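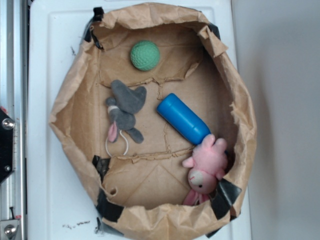
Figure 3.1 Soft toys, a ball and a blue cylinder in a paper bin.

Chapter 3: Sorting and Storing Small Things

Most homes have one container where small things end up together. This chapter looks at how mixed items share a space — and how to group them.
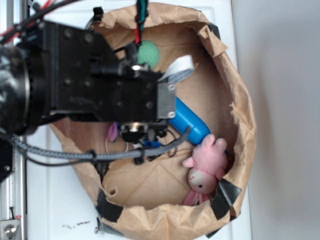 Grouping starts with choosing one property and keeping to it. Shape is a good first choice. The blue cylinder goes in one group and the green ball in another, while the pink plush toy needs a group of its own.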